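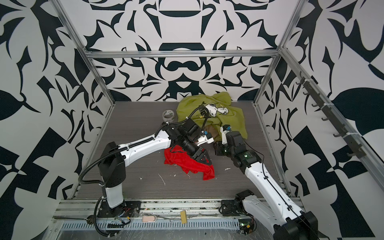

Claso: a list of clothes and cloths in heaps

README, last touched December 14, 2023

Hi! Claso is my catalogue of ordinary laundry, the clean kind, written down while it's still in a heap and before it gets folded. I started it in September with my own T-shirts and a bag of rags, and then Imad Mahasneh got interested and brought over a whole tote of his family's stuff, so it grew faster than I could label it. If you're after neat flat-lay shots of new clothes, you'll be disappointed. Everything in the list has been worn, washed a lot, or used to wipe something.

What you get

There are 69 items in the list and 245 heap records. Each record says which items are in the heap, which one is on top, and what (if anything) you can recognize of the ones lower down. The items file is called items and the heap file is called heaps, both plain CSV, commas, no fancy quoting. There's also a notes file, which is me rambling, and you can skip it without missing much.

Columns in items:

item: short name, like tee-olive or cloth-red
kind: tee, sock, towel, cloth, toque, other
colour: what I'd call it out loud to somebody across the room
print: free text, empty if plain
stretch: none, a bit, lots
lent_by: initials

Columns in heaps:

heap: a number
items: separated by semicolons
top: the item on top, or "mixed" if I couldn't decide
messy: 1 to 5

About the colour names

I argued with myself over these for ages. Olive is olive-green, never khaki, even though Gerardo Agbayani insists they're the same thing (they are not, Gerardo). Tan and brown were separate at first and I kept changing my mind about the same piece of fabric depending on the light, so now they're one value, tan-brown. Red means proper bright red. If it's faded to that pinky brick colour old tea towels go, I've put it under faded-red.

Grey is the awkward one. A grey sock on a grey table is a pain to see, and I've marked those records low_contrast in the notes. Don't drop them! They're some of the more interesting ones if you care about finding edges.

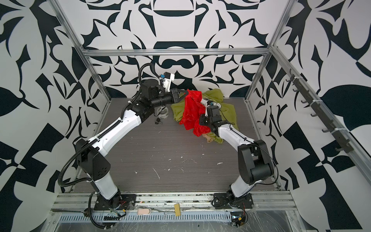
Red cloth lifted by a corner, with the olive-green one spread out in wrinkles and folds.

Prints

Printed tees get a line of their own because a print is the easiest way to tell which way round a crumpled shirt is. Snoopy on his back with the little yellow bird is a lovely one for that: find his black ears and you've got a decent guess at where the collar ought to be. Stripes are much less help. If the print is hidden in a given heap the record still lists the tee, so please don't assume the graphic is showing just because the items file says it has one.

How I score messiness

1 is spread out with a few wrinkles. 3 is what you'd get tipping a basket onto the bed. 5 is sleeves through other sleeves, a sock inside a towel, no idea where anything begins. I scored them all myself, then Imad rescored 18 heaps without looking at mine. We mostly landed within a point of each other, apart from heaps with a towel on top. He thinks towels make everything look tidier and I think he's wrong, but both scores are in there so you can pick a side.

Things I know are off

The item called cloth-white-2 got used to mop up coffee partway through and is now cloth-tan-brown-3. Yes, it's the same cloth. Both names are in the file.

Socks are listed one at a time, never as pairs.

There are hardly any trousers. I don't like folding them and it shows. Same goes for anything with buttons, so if you need dress shirts, have a look at Mwaipopo, which is Gerardo's list and leans much more towards work clothes. It uses the same column names (mostly!) and his has 370 heaps.

A few records have "top" filled in as cloth-red when the red cloth was bunched up in front of the heap and wasn't on it at all. I've fixed the ones I spotted. If you find more, send me the heap number and I'll sort it.

Using it

Do what you like with it, just mention Claso somewhere and don't resell the files as they are. If you add your own items, please start your names with your initials so they don't collide with mine. I've had two separate people send me a tee-blue already.

Coming next, whenever I get to it: fitted sheets. Imad has offered three. I've only said yes to one so far.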